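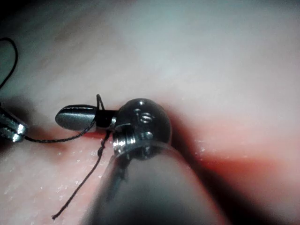
Figure 3. Knot-tying task, wrist camera of the right-hand instrument.

4.2 What the student trials do and do not show

The claim most often made for student surgical robotics projects is that a small team, given a term and a shared bench, can get two instruments to tie a knot without a human hand on the controls. We doubt that the evidence supports it, and our own course is no exception. The Trokia group reported a success rate of 90 per cent over 30 attempts, a figure which has since been repeated in two course brochures. It was obtained by counting an attempt as successful if the thread had been passed around the instrument and gripped at the other side. Whether the knot held was not part of the score. Figure 3 makes the difficulty plain: the thread bridges the gap between the silver jaw at the left and the black jaw tip, and a small loop stands above the link as though wrapped around it, yet the loose tail crosses over itself just below the instrument. A marker working from this view alone could reasonably call the wrap complete or call it a tangle. In our re-marking, pairs of students disagreed on 8 of the 30 attempts, and in most of these the argument was over the tail.

A second problem is the viewpoint. The wrist camera was chosen by the Bidilach group on the grounds that it stays close to the work, and so it does, but the shaft of its own instrument takes up a large part of the lower view (Figure 3). Anything behind it has to be guessed. The tracking software written for the course, Onavton, fills in the hidden stretch of thread with a smooth curve and passes this on to the planner with the same confidence as the visible part. The students were aware of this and listed it under future work. We would have preferred to see it listed under results, with the attempts in which the guess mattered reported separately.

The learning claims are weaker still. Esfahani's end-of-course survey, handed out in June, asked whether students felt more able to judge an automated system after the project, and nearly all of them said yes. Feeling able to judge is a poor stand-in for judging well. When the same students were given the Ekpo recordings, which had been made by another class and scored in advance by a tutor, their marks were no closer to the tutor's than those of students who had not yet started the project. Gholamreza Esfahani has argued that the tutor's marks are themselves open to question. This is fair, and it applies equally to the Trokia figure.

We therefore report no overall success rate for this year's trials. A set of 100 attempts, scored on whether the knot holds under a fixed load, is planned for the next intake.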